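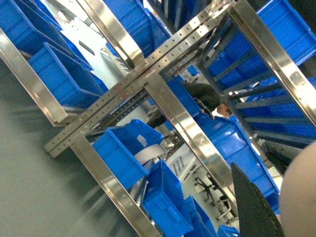
Slide 1: The bin rack from the wrist camera, finger tip at lower right.

Looking after the bin cell at Brudbridge
Speaker notes, Eusebio Guzmán
Lalham maintenance meeting, Povero room

Opening. Say who I am and what I cover: one arm, one steel rack, a lot of blue bins. I won't talk about the software beyond what you need to get the arm moving again after a stop.

Leave slide 1 up while people sit down. Point out the crossbar with the round holes. Polished steel throws reflections back at the wrist camera, and with blue bins behind it on every side, one view looks a lot like the next. We had the exposure on automatic until December. It is fixed now, and the value is written inside the cabinet door. If you change it, write down the new one.

Wrist camera check. Before the first run of the day:
Wipe the lens with the dry cloth from the drawer, no spray.
Jog the arm to the park position and compare the live view with the printed one.
If the two don't match, stop and check the bracket screws before touching the calibration. At Brudbridge it has been the screws 19 times and the calibration twice.

Fingers. The tips are black and tapered, and they wear at the point first. Run a thumbnail along the tip with the power off. If it catches, change the pair. Never change one finger alone - the grip closes off center and the arm starts dropping thin handles. We change them at 200 hours whatever they look like. Spare pairs are in the Zapata cabinet, second drawer. After fitting, run the open and close cycle 12 times and check the screws again.

Ask here if anyone has used other tips. Lalham had a softer set on trial and I would like to hear about it.

Next slide.
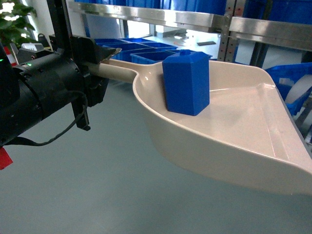 Page last changed: April 25, 2026

Slide 2 is the handle test. The gripper holds the dustpan by its round handle, with the blue block standing inside near the back wall. I like this test more than the one in the manual. A round handle will turn in the fingers if the grip force is low, and the block makes the turn easy to spot.

How we run it:
Put the block in the pan near the handle.
Close on the handle, with the fingers above and below it.
Lift a little way off the gray surface and hold.
Tilt slowly to each side and come back to level.
If the handle turns, raise the force one step and start over. If it still turns at the third step, look at the finger pads and leave the force alone.

Cable. Point to the thin black one looping out from the wrist housing. It needs slack or it pulls at the connector when the wrist rolls. Too much slack and it can hook a bin rim on the way out of the rack. Roll the wrist to both limits by hand at slow speed and watch the loop the whole way.

The green light on the housing. On our unit, green means the gripper has power and is talking to the controller. It says nothing about grip force. People at Brudbridge have read it that way, me included.

Fault 211 (skip if short of time). Wrist overload. Take the load out of the fingers first, then clear the fault, then jog away from the rack. Clearing it with a bin still held brings it straight back.

Questions. Checklist copies are on the table by the door. Corrections to me at the Brudbridge shop, please, so the next version has them.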